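Lonela Household Terms Corpus
Data card and README

Summary

The Lonela Household Terms Corpus is a collection of 3,075 short written entries on the names people give to furniture and storage in the home. Each entry records a term, the variety of English in which it was collected, a plain definition, and at least one sentence of use supplied by a native speaker. The corpus is maintained by the Orner Language Archive and is released for study in dialectology, dictionary work, and the teaching of English.

Questions about the content of the corpus should be addressed to Jinlong Yuan, corpus editor, at the Archive.

Scope

The corpus covers terms for chests, tables, shelves, cupboards, and the smaller parts of these, including handles, runners, and feet. Terms for soft furnishings, kitchen appliances, and outdoor furniture are excluded. Trade names are excluded unless a speaker used them as ordinary nouns.

Particular attention was given to words whose meaning shifts from one region to another. "Bureau" is the best known of these. For many American speakers it is a chest of drawers for clothing; for many British speakers it is a writing desk with a sloping front. "Dresser" shows a similar split, and the two senses are entered separately.

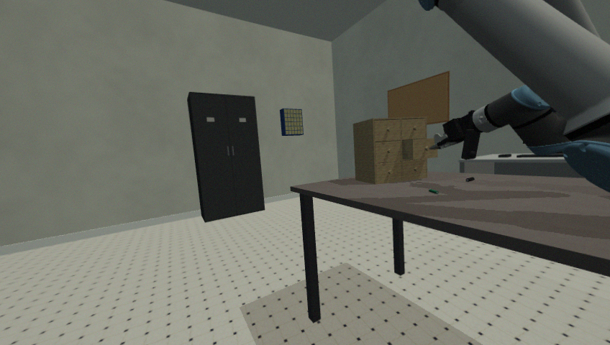
Collection

Entries were gathered by questionnaire and by interview in 81 communities. Speakers were asked to name items in their own homes before being shown any list of terms. Interviewers were instructed not to offer a word first. When a speaker gave more than one name for the same item, all names were kept and the order in which they were given was noted.

Interviews were conducted under the Brevisard protocol, version 2, a copy of which is held with the corpus. Spoken answers were written down in standard spelling. Where no standard spelling exists, the speaker was asked how the word should be written, and the answer is marked with an asterisk.

Fields

term: the word or phrase as given
variety: the regional variety reported by the speaker
sense: a definition of no more than 44 words
example: a sentence of use, unedited
related: other entries with the same or a similar meaning
status: current, dated, or remembered only

The status field reflects the speaker's own judgment. A term marked "remembered only" is one that the speaker knew from an older relative but did not use. "Chiffonier" and "lowboy" appear with all three values.
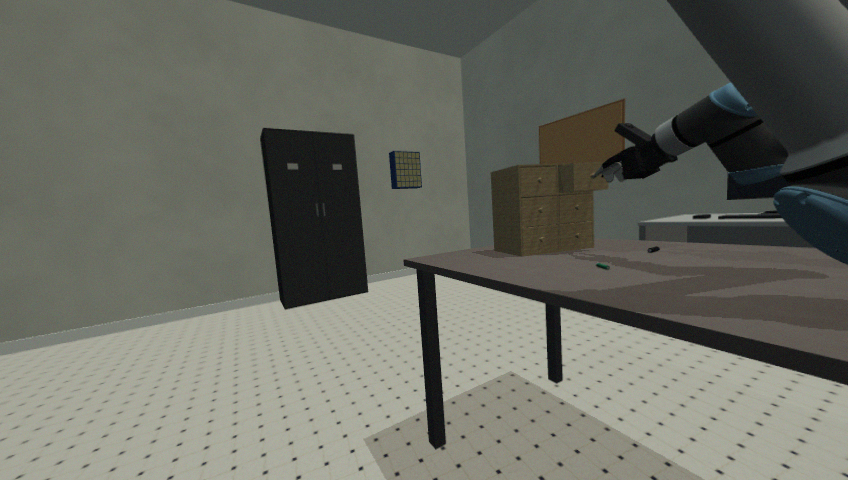 Known limitations

Older speakers are more heavily represented than younger ones, and rural communities more heavily than cities. Frequency should therefore not be inferred from the number of entries for a term. Definitions were written by several editors, and small differences in style remain, chiefly in the entries for shelving. The Chuang supplement, which treats words for drawers and their contents, has been proofread but has not yet been merged with the main file.

Terms of use

The corpus may be copied and quoted for teaching and research, provided that the Archive is named. Example sentences may not be attributed to any individual. Requests for commercial use should be made in writing. 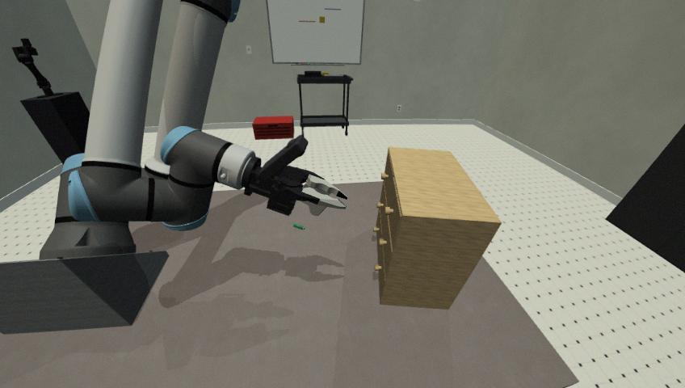 Orner, 6/7/21

The present release replaces the April release in full. Duplicate entries for "nightstand" and "bedside table" have been linked through the related field, and the sense of "highboy" has been revised at the request of two contributors. Users who hold an earlier copy are asked to discard it. Corrections may be sent to the editor at any time and should quote the term and variety exactly as they appear in the file.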